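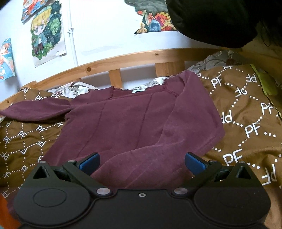 Jana Ehlers wants it known that a sweatshirt should never go on a hanger, because the shoulders stretch and stay stretched. Hers are folded flat on the bed, sleeves in first, and put away in a drawer standing on end. She made the point on Monday evening at the first of four clothes and bedding sessions being run this spring by Priren, the household repair and swap group, and most of those who had come seemed to agree with her.

The sessions are free and deal with the ordinary end of housework: folding, storing, mending and deciding what to pass on. Priren started them after its winter clothing swap, when 141 bags were handed in over one weekend and a good part of the contents had to be ironed before anyone would take them. Kedir Lencho, who organised the swap, said the sorting had gone on until after nine at night and that much of the creasing came from clothes being pushed into bags straight off the airer.

Monday's session covered jumpers, sweatshirts and other heavy tops. Phúc Cao showed two ways of folding them, one for shelves and one for drawers. For both, the garment is laid front down and smoothed out from the middle, with the seams pulled straight before the sleeves are brought across. He suggested using the bed for this, as few people have a table wide enough for a long-sleeved top with the arms out.

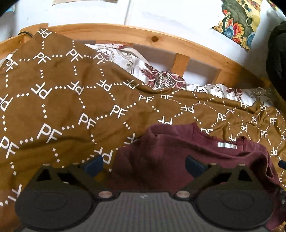
The second session, in April, will be about bedding. Nga Khúc will take people through changing a duvet cover alone, storing spare sets and choosing what to keep. She asks those coming to bring one cover and one pillowcase, and they do not have to match — a patterned pillow in burgundy and grey goes perfectly well with a patterned olive-brown cover, and keeping odd pieces in use saves buying a whole new set. Covers with missing buttons or broken poppers are welcome too, as there will be a box of spares.

The remaining sessions are on coats and on children's clothes. Dates for these will be put up on the Priren noticeboard once the room has been confirmed.

The group has set aside £3,000 for the year, most of it for room hire and for two sewing machines to be lent out between sessions. Bình Kim is keeping the list for the machines and says names can be added at any of the evenings. Doors open at half past six and the folding starts at seven. Places are limited by the size of the room, and anyone who cannot make the April date can ask for the printed notes.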